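Kornier shop builder: progress report to Hatalex, second period

Prepared by Ecaterina Pîrvu

Work since the last report has gone mainly into the checkout and the move of existing shops off the old Keleo templates. Of the 76 shops due to move, 24 are now live on the new system. We had planned for more by November, but product imports were slower than expected for shops with long lists of sizes and colours. 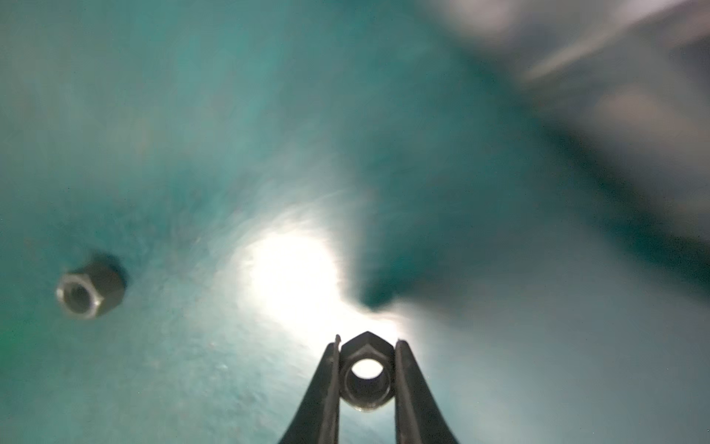
Cường Hầu rewrote the import so that it can be stopped and restarted. The largest shop so far has more than 4,000 products and went through overnight without errors. Two shops lost their discount codes in the move and Thu Phí put these back by hand.

The new checkout has one page instead of three. Guest orders, saved addresses and collection in store all work. Gift cards do not yet, and shops that sell them are staying on the old version for now.
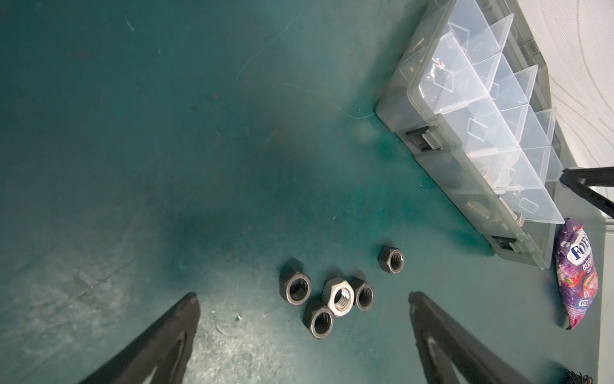
Support has been busier than in the first period, mostly with questions on delivery rates. Ngọc Quách has written a short guide and is changing the wording on the settings page.

Spending is within the agreed budget. The design work by Văn was invoiced late and will show in the next period.

Next period: gift cards, a further 20 shops moved, and the first draft of the Dutch help pages, which Cor Geerts will check. We need a decision from Hatalex on how long the Keleo templates must stay available.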